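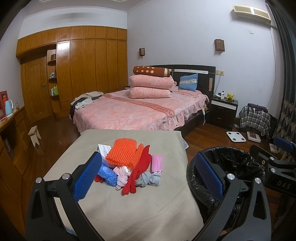 The Levavari Film Night Box

Hello, and welcome to the page for the thing I've spent most of my evenings on since the cinema in our town shut. I'm Elie Jaber, I run Prenitz from a spare bedroom, and the Levavari is my film night in a box. It's a card game, a film picker and a bit of an argument starter, all for people who love movies and can never agree on which one to watch!

What you get

100 film cards
94 star cards
3 scoring pads
1 rule sheet (both sides, and I promise the second side is mostly jokes)
1 sand timer

How it works

Everyone gets a hand of five star cards. Each one has a type of screen career on it, so you might be holding The Comeback, The Child Star Who Turned Director, The One Who Only Does Voices Now, or my own favourite, Retired And Perfectly Happy. Somebody turns over a film card, which gives you a plot and a year, and you've got until the sand runs out to cast it from your hand and pitch it to the table. Best pitch wins the card. Whoever has the most cards after six rounds chooses what you all watch, and the others have to sit through it without looking at their phones (rule nine, and I do enforce it at my house).

You don't need to know anything about old films to play. My mum knows every leading man from before 1970 and not one since, and she still beats me most weeks. There are no trivia questions in it at all. I had some in the first version and they slowed everything down, so out they went.

What's changed in this edition

The big one is the Drevton pack, which used to be sold separately and is now in the box. Drevton is a made-up studio with a terrible owner, and when his card comes up he changes your film halfway through your pitch. Your quiet drama about a lighthouse now has a car chase in it. Off you go! It's the noisiest part of the game and I'd leave it out if there's a baby asleep upstairs.

I've also rewritten a lot of the film cards. People wrote in to say there were too many heists, and they were right, there were loads. We've now got more musicals, a few ghost stories and a run of very bad sequels.

The drawings are by Khương, who did the first edition as well and has redone all the star cards in colour. I keep the one of the ageing action hero doing his own ironing above my desk.

The details

Players: three to eight, though six is best
Age: 12 and up (some of the plots have murders in)
Time: an hour or so, plus the film
Cards: matt finish, rounded corners
Language: English only for now

How many there are

I've had 2000 boxes printed this time. Orders open on 2024-02-02 and I'll start posting the same day, in the order they come in. If you put your name down in January you've got a box set aside already, so please don't order twice (a few of you did last time and I had to ring round).

Already own the first edition?

The Drevton pack will still be sold by itself, and it shuffles straight in with your old cards. The backs match, I checked them side by side under three different lamps. The new film cards aren't available separately yet. If enough of you want them I'll have a set printed.

Missing a card, or got one twice? Email me with the number in the bottom corner and I'll pop a replacement in the post.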